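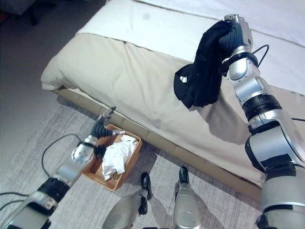 How Do You Look After a Robot That Picks Up Laundry?

You probably know at least one person who could put clothes in a basket and doesn't. It might be you. At the Pendstead robot workshop, the job belongs to a machine called Josteo, which has two arms, two feet and no opinion at all about your socks.

Josteo is a humanoid robot. That means it is built more or less in the shape of a person, with shoulders, elbows, wrists and hands in the places you would expect. It practices in a bedroom that belongs to no one. There is a bed with a thick beige duvet, a gray carpet and a wicker basket on the floor. It is the only bedroom in Pendstead where grown-ups throw clothes around on purpose.

Getting a robot ready to tidy a bedroom takes much longer than tidying the bedroom. Keep that in mind as you read.

Waking up

Josteo does not get out of bed in the morning, even though it works next to one. It starts the day switched off, hanging from a stand by two straps, like a coat. A technician checks the straps first, then the battery, and only then presses the power button.

For the next few minutes the robot does what is called homing. Every joint moves a little way in one direction and back again, so the computer can work out exactly where each part of the body is. You can do this with your eyes shut. Try it: close your eyes and touch your nose. If you got your nose, your homing is fine. If you got your ear, please see a technician.

Why the joints matter most

Look at Josteo's arm and you will see shiny silver pieces with black rings between them. The silver pieces are shells, and they work like the plastic case on a game controller. They keep fingers and dust out. Inside the arm, at the joints, are the motors that do the bending and turning.

Picking up a dark shirt from a bed doesn't sound like hard work for a motor. But hold your own arm straight out over your bed with a sweater in your hand and count slowly to 200. Somewhere before the end you will start to have feelings about that sweater. Motors don't have feelings, but they do get warm, and a warm motor wears out sooner. So the technicians read the temperature of each one while the robot works. If a shoulder gets too warm, Josteo puts the clothes down and takes a rest. (This excuse does not work for people. We checked.)

The trouble with cables

Robots run on electricity and messages, and both of those travel through cables. Some of Josteo's are on the outside, where they loop out from the arms in big black curves.

They look untidy, and visitors often ask why no one has pulled them straight. Here is a test you can do with a piece of string. Tape one end to the back of your hand and the other end to your upper arm, with the string pulled tight while your elbow is bent. Now straighten your arm. Either the tape comes off or you stop moving. A cable needs spare length so that the arm can reach all the way out, and that spare length has to go somewhere.

Too much is a problem as well. A long loop can catch on a bed frame or the rim of a basket, or get stepped on by a heavy silver foot. The technicians bend each arm as far as it will go, then stretch it as far as it will go, and watch what the cables do. If one snags, they move its clip a little and start again. It is about as thrilling as it sounds – but a pulled cable can stop the whole robot for a day.

Fluff

If you ask the people who repair Josteo to name their enemy, they won't say rust or lightning. They will say fluff.

Clothes shed tiny threads all the time. Bedding does too, and so does carpet. The threads collect in the gaps between the finger parts, and after enough of them pack in there, a finger closes slowly or doesn't close all the way. The fingers get a cleaning after every 500 pickups, with a soft brush and a pair of tweezers. Last February a technician took apart a thumb that had been acting strangely and found nearly enough lint inside to make a hat for a mouse.

Water is not allowed anywhere near the hands. Neither is blowing on them, which pushes the fluff farther in.

Setting up the room

The robot isn't the only thing that has to be right. The basket goes on the floor close to the bed, where an arm can reach down to it without the robot having to shuffle. It is wide and shallow, so the hand doesn't have to go deep inside to let go of anything.

The carpet gets checked for bumps. Josteo balances by making small changes at its ankles, and a wrinkle in a rug can be quite a surprise if you weigh as much as it does and can't say "whoa."

Then there are the labels. A small white tag on a dark shirt is easy to spot, and early on the robot's computer sometimes decided that a tag was a separate piece of laundry. It would pinch the tag very carefully, all by itself, and lift. The shirt came along too, so everyone was happy for the wrong reason. The fix was to show the computer 547 more pictures of clothes with their tags showing.

When something breaks

There are 2 spare hands on a shelf in the workshop, a left and a right, each in its own box. Swapping one takes less time than eating lunch. The power goes off, the cable is unplugged at the wrist, a ring of screws comes out and the new hand goes on. After that comes homing again, since the robot has to find out where its new fingers are.

The old hand goes to a bench to be opened up. Parts come from a shop in Cunddale called Jaber, which sells bearings smaller than a pea and packs each of them in a box big enough for a melon.

At the end of the day Josteo goes back on its stand, the straps are clipped on, and the power is switched off. Someone then has to pick up all the practice clothes and throw them back on the bed for the morning.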